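**Matte or luster for a first set of prints?**

**geris_prints**
So I finally did it and ordered a test pack from Humon! 52 small sheets, all different papers, and I've had them spread over the kitchen floor since breakfast. I shoot mostly lakes and old boathouses, lots of fog, soft grays, the odd red door. My plan is to sell a short run at the June craft market and then keep a few sizes going by mail.

What I can't settle is the surface. The cotton matte makes the fog look like you could put your hand in it — I love it — but the dark water goes a bit flat. Luster keeps the water deep and then catches every lamp in the house. Which would you pick if you could only afford to stock one?

**Bamer**
Luster, every time. I've sold at markets for years and people pick things up. They lean on them, they hand them to their kids. Cotton matte scuffs if you look at it wrong and then that print is yours forever.

**p_savolainen**
Oh, I have to disagree with Bamer here, and happily! Fog on luster is a waste of good fog. Put the matte ones in clear sleeves with a backing board and let people handle those all they like. I lost two prints to scuffs last summer and both were my own fault, sliding them into a box face to face.

For the flat water, try soft proofing with the right profile and lifting the shadows a touch before you send the file. Most of the "matte is dull" complaints I hear come from people sending the same file they post online.

— Pirjo Savolainen

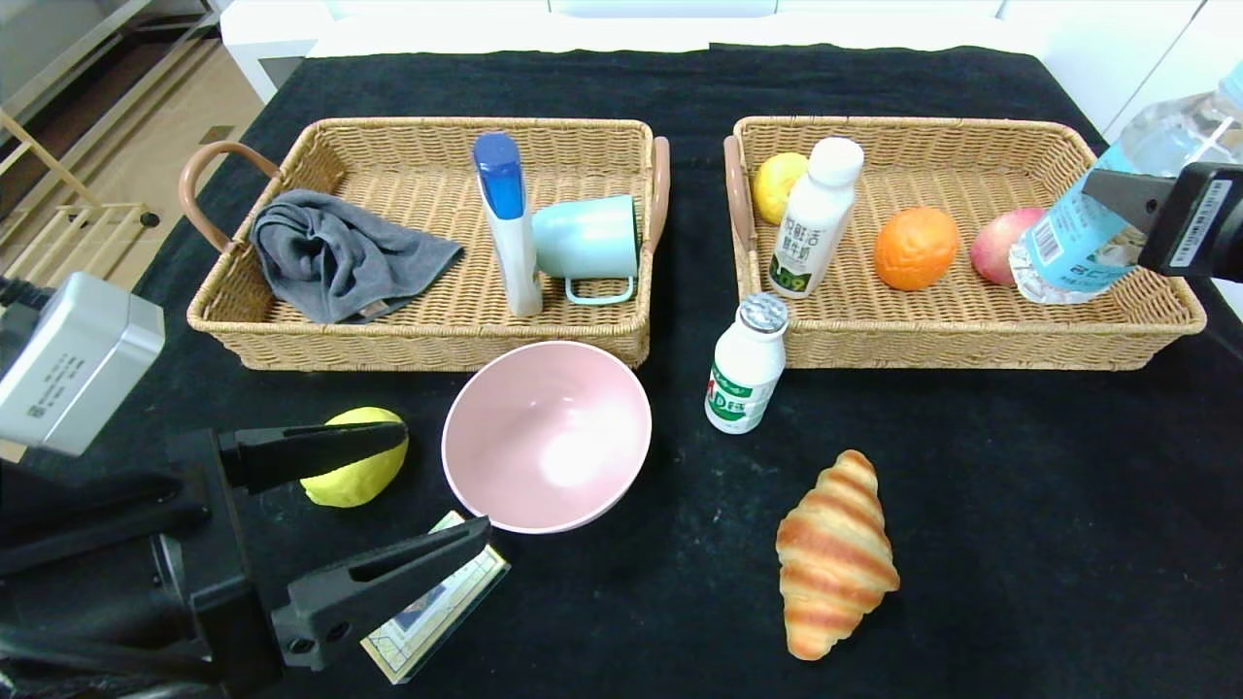
Forgot to add, look at your test sheets by a window in the morning and again under a lamp at night before you decide anything. Matte changes so much less between the two, and your buyers are going to hang these in hallways with one sad bulb.

**Bamer**
Sleeves are glare all over again, though. You've paid extra for a no-shine paper and then wrapped it in shine.

**p_savolainen**
Until they get it home, sure! Then it comes out of the sleeve and goes on the wall.

**geris_prints**
This is great, thank you both. I redid the boathouse file with the shadows up and even on my screen with the matte profile on it's a different picture. Sending it off for a second test tonight.

Next thing: editions. I was going to number everything out of 200 because it sounded nice. Is that silly for somebody starting out?

**raili_l**
Raili Laaksonen here, I run Laaksonen, the little print and frame shop (two rooms and a very loud mat cutter). Not silly, but think about what it commits you to. If you number out of 200 in one size, decide now whether a bigger size later is its own edition, and write it on the certificate. I've had photographers come in wanting to print "just one more" large one and then remember what they promised a buyer.

I'd go smaller for the large prints and leave the small ones open. Open editions are lovely things. Someone buys a little one because they liked it, and a year later they're back for the big one!

**Bamer**
Agree with Raili on that. My best seller is open edition, I've sold 698 of them as of this morning and I'm still fond of it. If I'd capped it at 100 I'd have been kicking myself.

**p_savolainen**
698!! Which one is it?

**Bamer**
The ferry in the rain. Luster, I'll point out.

**p_savolainen**
Of course it is.

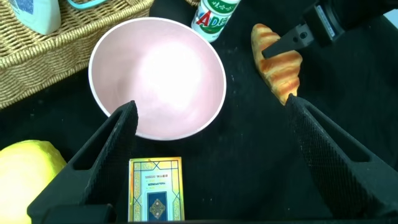

**geris_prints**
Do I sign on the front or the back?

**raili_l**
On the front, in pencil, in the white border just under the picture, if it's cotton matte. Pencil sits in that paper beautifully. Leave enough border for it when you set up the file, and tell whoever frames it to cut the mat opening a bit larger than the image so the signature shows. On luster, pencil skates around and won't take, so use a pigment pen on the back and let it dry before you stack anything.

**Bamer**
I sign luster on the front with a fine pigment pen and have never had trouble. Give it an hour.

**raili_l**
I've had one smear in the shop after longer than that, so I stay nervous. Depends on the pen, I guess.

**geris_prints**
OK, I'm going matte for the fog pictures, open edition in the small size, border all the way round. And I might do the red door on luster, because Bamer has got into my head. Does anyone know if Humon will trim to an odd size or do I need to buy a cutter?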